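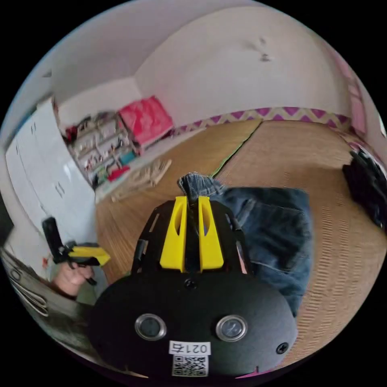

Search this site Search Go

We use cookies to remember your settings. Accept Manage

Pladstead publishes grip trial results, holds off on a recommendation

FLELTLEY, Mon 6 March. Pladstead, the Fleltley test shop, today released results from its trial of two-finger hand-held grippers on clothing. The short version: the makers' claims look generous.

The trial covered 845 grasps on folded garments, mostly jeans and cotton shirts. Of those, 423 ended with the garment lifted and set down still folded. Denim did worst. Thick hems pushed the finger pads apart, and thin shirts slid out between them.

"Half is what you get when you stop picking your best clips," said Ronaldo Cavalcanti, who ran the trial. "I went in doubtful and I'm still doubtful. Softer pads helped a little. A second gripper in the other hand helped more, but then you're paying for two."

Pladstead also compared seven camera settings. Wider views made it easier to tell where a garment ended, though dark fabric stayed a problem in all of them. The shop does not consider the differences large enough to justify an upgrade.

A repeat trial is planned for October in Bragança, using the Plodumine controller. Pladstead has not yet seen that controller handle cloth and makes no promises for it.

The full grasp log is available on request.

Get our news by email. Enter your address Sign up

Comments (3)

tomwick: Were the failed grasps retried or just logged?

Pladstead: Logged. No retries.

L. Harmon: Would like to see towels next time. Jeans are a mean place to start.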